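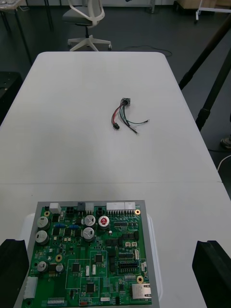 **Planholm Robotics Club teaches a robot arm to plug in its own wires, and you're invited to watch**

*For immediate release, 2 Jul 2023*

Hi, I'm Ánh Đàm, and I run the robotics club at Planholm Community College. The college asked me for a press release, and I've never written one, so please bear with me while I get very excited about connectors.

Our summer project is called Julitska. It's a robot arm with a two-finger gripper, and what we want it to do is pick up a wire harness, find the right socket on a circuit board and push the plug in without bending anything. People do this all day long in electronics shops and hardly think about it. Robots are terrible at it! Wires flop. They roll over, they cross each other, and the red one is never where you left it.

There are 12 students on the project this year, and most of them had never touched a robot before they signed up. They write the programs, they run the arm, and they drew the fixture that the board and its metal plate sit on (the first version was too tall and the second one wobbled, so we're on version 3 and I love it dearly). We picked a big, crowded green board on purpose, with an Ethernet jack, fat capacitors and connectors along the edges, because a bare practice board with one socket felt like cheating.

So far the students have logged 186 practice runs. I'm not going to give you a success rate, partly because they'd never forgive me and partly because we keep changing what counts. Right now a run is good if the plug is all the way in and the arm has let go. Last month it was enough to pick the harness up by the correct end, and believe me, we cheered for that too.

In August we take Julitska to the Drarkorden Challenge, a student contest for robots that handle small parts. Each team gets two rounds at a table and the harness is laid down a different way each time. We'll be up against Tiêu, the team that beat us last summer, who are lovely people and very, very fast.

Before then we're holding an open lab for families, local reporters and anybody who likes watching a robot think hard about a plug. It's free, kids are welcome, and the students will take questions for as long as you've got them. We'd also be glad of old harnesses and dead circuit boards if you have a drawer full (the more connectors the better!).

**Visits and interviews:** ask for Ánh Đàm at the Planholm Community College front desk, or leave a note for the robotics club. Students can talk on the record if you give us a little notice.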